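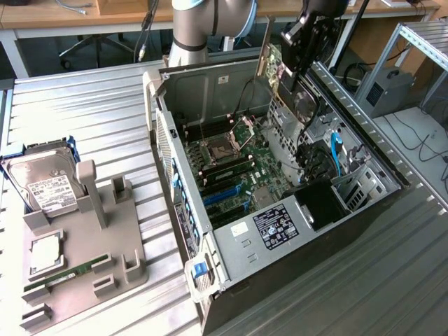
Figure 4. Desktop tower lying on its side with the side panel removed.

4. Setting up the Lenstead incident desk

Read this section before you connect the desk to any live feed. The Lenstead package is sold to neighbourhood watch groups and small municipal patrols as a way of "seeing crime fall in real time." Treat that phrase with care. The software logs reports that people choose to make. A quiet week on the screen may mean a quiet week on the street, or it may mean the phone number on the posters is wrong. Check the posters first.

4.1 Before you start

You will need the administrator password, a current boundary map of your patrol area and the name of your police liaison. If your liaison has been reassigned (it happens often), stop and get the new one in writing. Reports sent to a former liaison are marked "delivered" by the software whether or not anyone opens them.

Note: Version 8 will not import boundary maps saved by earlier versions. The import screen says it will. You will get an outline with the streets missing.

4.2 Setting the patrol boundary

1. Sign in as administrator and open Areas.
2. Choose Import Boundary and select your map file.
3. Compare the outline with your own paper map, street by street. The Kekholm base layer puts several laneways on the wrong side of the main road.
4. Correct any errors by dragging the corner points, then press Save twice. The first press saves only a draft.
5. Set the area reference. The default is 491, which is also the vendor's demonstration area. If you leave it, your reports will be mixed with practice data.

Caution: Do not widen the boundary later to make your per-block figures look better. The software allows it and keeps no record of the old outline.

4.3 Entering report categories

The standard list has far too many categories for most groups, and several overlap. "Loitering" and "suspicious person" are the worst pair. In our view neither describes an offence, and both tend to fill up with whoever a caller didn't like the look of.

1. Open Categories and turn off any your liaison does not accept.
2. Turn off "suspicious person" unless you have a written rule for what counts. If you keep it, make the Behaviour field mandatory.
3. Leave "theft from vehicle" and "theft of vehicle" separate. The Merge Similar button will combine them, and there is no undo.
4. Press Apply.

4.4 Connecting the Miyazaki alert module

The alert module is optional. It sends a text message to patrol members when a report is logged nearby. The brochure claims faster response, but doesn't say faster than what.

1. Open Modules and choose Alerts.
2. Enter port 1925. If the connection fails, try 496, the fallback port.
3. Add members one at a time. Bulk upload drops any name with an apostrophe.
4. Send a test alert and have each member confirm by voice. The green tick on the screen shows only that the message left the server.

Caution: Alerts are not a request to attend. Members should never approach or follow anyone on the strength of a text message. In an emergency, call the police directly and log the report afterward.

4.5 The trend graph

The home screen opens on a graph with a coloured arrow. The arrow points down and turns green whenever this month's total is lower than last month's, by any amount, even a single report. The Staltora reporting add-on uses the same arrow on its printed summaries.

1. Open Display and set Comparison to "same month last year." Comparing July with the month before it tells you mostly about the school holidays.
2. Set Show Totals to On, so that readers get the numbers beside the arrow.
3. Tick Show Gaps. Days when the desk was unstaffed will appear hatched. With this box clear, they are plotted as days with no crime.

Note: If your council or local paper asks for the graph, send the totals and the gaps with it.

Section last revised September 11, 2018. For backups and user accounts, go to Section 5.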